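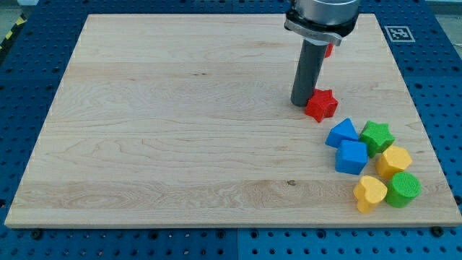 2019-04-02

Board day again. Maple one back on the blue table, bolted down, spent most of the morning on it and the rest of it on the shape blocks. Writing this up quick before I lose the thread.

Board first. Billari delivered it flat and it stayed flat through the winter, then the heating went off and it started to rock. Not much. Enough that a round block set down near the far side would wander. Straightedge across the grain showed light under the middle, along the grain it was fine. Took it off, turned it over, planed the underside a touch and sanded it back. Left the top face alone apart from a very light rub with fine paper. It's a nice face, wavy dark streaks all the way along, didnt want to lose those.

The small dark knot near the front, towards the middle, is sound. Pushed at it with a scribe, no movement, no crumbling. I had thought about filling it. Leaving it. Handy as a landmark anyway, I've been measuring off it for weeks.

Refixing. The holes in the Husitz table are on a regular pitch but the board was drilled by eye (mine, last year) so nothing lines up first time. Opened one hole out a little and used bigger washers. Started both front bolts loose, squared the front edge to the edge of the table, then nipped up. Don't do them up hard before it's square or you'll be there all day. I was.

Also – the seam between the two blue panels. One panel sat slightly proud of the other and I think that was half the rocking. Slackened the panel screws underneath, knocked the high one down with the soft mallet, tightened again. Can't feel the step with a fingernail now. Should of checked that before I touched the maple.

Swept under the table while I was down there. Two washers, a pencil, a lot of sawdust. Hazard tape on the floor is fine where nobody walks and rough at the corner by the bench, needs redoing at some point. The card marker at the back right stays where it is, please don't use it as a coaster. Measured its distance to the back corner of the board before and after, write-up in the blue folder.

Blocks. The red star is the awkward one as ever. Points pick up every knock, and it likes to turn when you nudge it because you never catch it square. Checked it against the Mikeo cutter in the drawer and it drops through with a bit of slack, so it's still in tolerence. Edges eased very slightly with fine paper, no more than that or the points go blunt and it stops reading as a star.

Red against the pale maple looks good. Easy to find. I wondered about oiling the top to bring the grain out but a darker honey colour would lose some of that, and oil comes off on everything for days. Tried a patch on an offcut: too yellow. Wax on another offcut: nicer, but slippery. Staying bare wood for now.

Slide test, just for myself. Star on the bare board, one end of a loose offcut lifted till it goes, five tries along the grain and five across. Along the grain it lets go earlier, which you would expect. Across, it hangs on and then goes all at once. Numbers on the sheet pinned by the door, didnt copy them here. Not going to make much of it until I've done it with the other shapes.

Stock: offcut for the next board is shelf tag 979, same batch as this one, so it should match for colour. Has a check in one end, loose 2 inches off it before doing anything else.

To do
- redo floor tape at the bench corner
- proper drilling template so the next board fits the Husitz holes
- slide test with the rest of the shapes
- ask Cao stores for more of the big washers, we're down to the last few
- look at the flatness again in May when the weather's settled

Leaving the board bolted down overnight. If it rocks tomorrow it's the table and I'm not planing anything.

Filed under: Bench notes, Timber, Fixtures

Recent entries
Glue that let go, and what we used instead
Husitz table: levelling the feet
Sorting the block drawer
Billari delivery, what was in it

We use cookies to remember your settings on this notebook. OK / More information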